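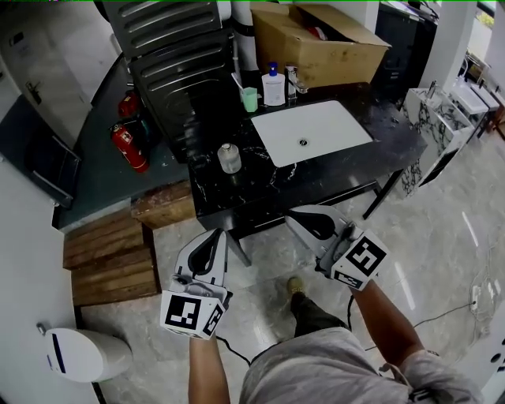 Dallier Six Stage Amplifier for Acoustic Guitar and Voice

Price: 1,198 with the standard cover, tax included
Availability: in stock, sent from our Brokwood workshop

The Dallier Six is a small combo amplifier for players who carry their own sound to the job. It has two channels, one for a guitar with a pickup and one for a microphone, and it was made first of all for duos and solo singers in rooms where the audience sits close. We build it in Brokwood, in the same workshop where we repaired other people's amplifiers for many years before we started to make our own.

The first Dallier was a heavy thing. Kwabena Yakubu, who designed it, wanted a tube in every place where a tube could go, and the result sounded beautiful and hurt everybody's back. The Six keeps one tube at the input of the guitar channel and uses a modern power stage for the rest. The speaker is our own, with a paper cone and a cloth edge, and it is broken in for one night on the bench before it goes into the cabinet.

How it sounds

An acoustic guitar through a pickup often has a hard edge in the upper middle, like somebody is tapping on a plate. Most amplifiers answer this with a long row of controls. On the Six there is one knob called Wood. Turned to the left it does nothing. Turned to the right it takes down the hard part and brings up a little of the low middle, and most players stop somewhere before the half. Bass and Treble work in the usual way.

The microphone channel is plain. We did not want it to color the voice, so there is no tube in it. It has Bass, Treble and a switch for low rumble, which you will want to keep on if the stage is made of boards.

The reverb is a real spring, mounted on rubber at the bottom of the cabinet. It can be sent to one channel or to both. If you kick the cabinet it will make thunder, as all springs do.

Controls and connections

Guitar channel: Volume, Wood, Bass, Treble, Reverb
Guitar input: quarter inch jack
Microphone channel: Volume, Bass, Treble, Reverb, Rumble switch
Microphone input: XLR, with phantom power on a separate switch
Back panel: line output for the mixer, jack for a tuner, jack for a foot switch, ground lift
Speaker: one, closed back cabinet
Cabinet: solid pine, covered in gray or dark green cloth
Handle: leather, on the top
Included: power cord, foot switch, padded cover, printed manual

The line output comes after the tone controls and before the master power stage. This means that the person at the mixer gets the sound you have made, and your own volume on the stage can go up and down without disturbing him.

The Six as a pair

Two units can be joined with the link cable, and then one guitar can play through both while the microphone stays only in the first. Kekeli Issahaku took a pair on the road with his highlife trio this year and used the second one behind the bass player, who was happy to hear the guitar for once. The pair costs 1,879 when ordered together, with the link cable and two covers. We cannot give this price if the second unit is ordered later, please do not ask Ama at the desk because she will have to say no to you.

From players

"I played the Khunthong hall in September with only this amplifier and one microphone. The people at the last row could hear the words. I had the Wood knob at the third mark and I did not touch it again all evening." - Afia Owusu, singer and guitarist

"Warm, easy to carry up the stairs. I would like a second microphone input, because my sister sings with me and now we must share. For my solo evenings I have no complaint, and I sold my old amplifier the same month." - Ghada Hamdan

We have had the request for a second microphone input many times. It will not come to the Six, as there is no more space on the panel, but Kwabena is working on something larger.

Questions we get often

Can I use an electric guitar with it?
You can, and nothing will break. It stays very clean, even when loud. Some jazz players like it. For rock and roll you would need a pedal in front, and there are better amplifiers for this.

Which tube does it take?
A common preamp tube, the type is written inside the back panel and in the manual. Switch off, take out the power cord and wait until it is cool before you change it. A new tube changes the sound only a little.

Do you make it for left-handed people?
We have been asked this two times. The knobs are the same for all.

Is there a battery version?
No. For street music we suggest the Fidham Busker, which we do not build but we sell and repair it. The Fidham is on its own page, together with the spare battery.

Accessories

Replacement padded cover, gray or green: 91
Link cable, foot switch and spare spring tank: please write to us for the current price

Delivery and guarantee

Each unit is tested by the person who built it, and that person signs the card inside. The guarantee is 6 years on the electronics and the cabinet, and one year on the tube. It goes with the amplifier if you sell it, only send us the serial number and the name of the new owner.

You may try the Six at the workshop in the afternoons. Bring your own guitar, and please write to Ama Alhassan first so that the small room is free.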